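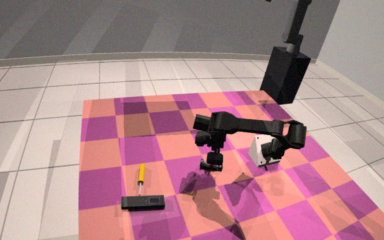

Vol. 6, p. 70

Home Journal Issues Authors Search

4.2 What the penalty record can and cannot show

The claim that larger fines make drug makers more careful is repeated so often that it is rarely tested. Our reading of the Womcombe enforcement files gives it little support. Of the 50 penalty notices we coded, most were reduced on appeal, and the reductions were seldom announced with the same energy as the fines.

Goodall is the case usually cited in favor of heavy penalties. The company lost its license for one fever medicine in January, replaced its head of quality, and reported fewer batch failures afterward. But it also stopped making the two products that had failed most often. A drop in failures under those conditions tells us very little about care on the factory floor. Holroyd (Jamie Holroyd, personal communication) reads the same figures more kindly than we do.

Figure 6. Workstation and arm, two views (first view at the head of this page).
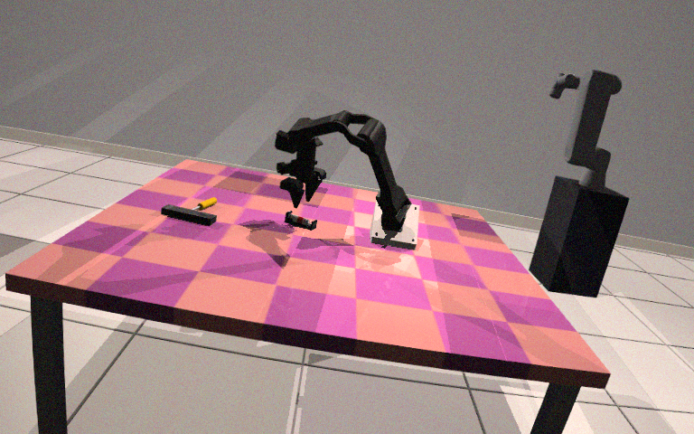
4.3 Bans on named managers

Personal bans are harder to dismiss, though the evidence is thin here too. Umen saw six managers barred from the sector. The public register lists their names and the length of each ban, and then stops. It does not say where they went next, whether they kept shares, or who took over their duties. Guravora published a longer account of its own bans, but the account was written by the company and we gave it little weight.

We would want batch records from before and after each ban, checked by someone outside the firm. The regulator holds such records and has so far declined to release them. Until it does, statements that bans "work" should be read as statements of hope.

Related articles
Recall notices and the pharmacist's desk
Who reads an inspection report?
Vaccine storage claims: a second look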